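for a whole winter the blocks lived in a shoebox under Josefien Groen's stairs, and she still talks about that box with real fondness. Betulix, the little workshop she runs with Sepehr Kiani, sells them bare - no paint, no varnish, just pale wood with its grain and its tiny dark specks left alone. "People ask us to sand the specks out," Kiani says, "and I always tell them I like those best." A set holds 50, and children seem to want every last one.
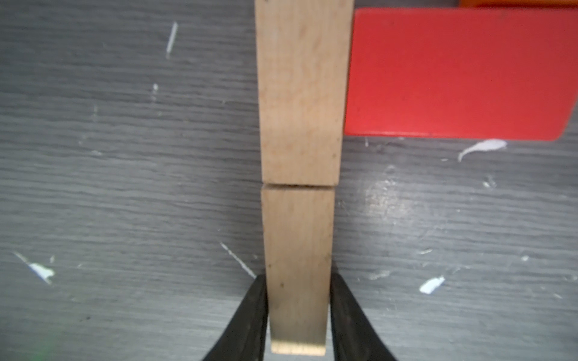
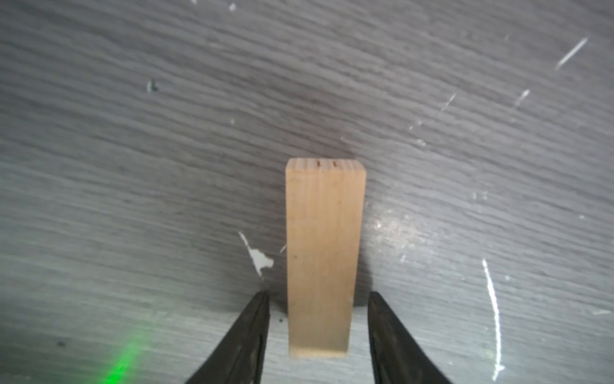
HEDUTLEY, November

Plain wood on a gray, wood-grain surface.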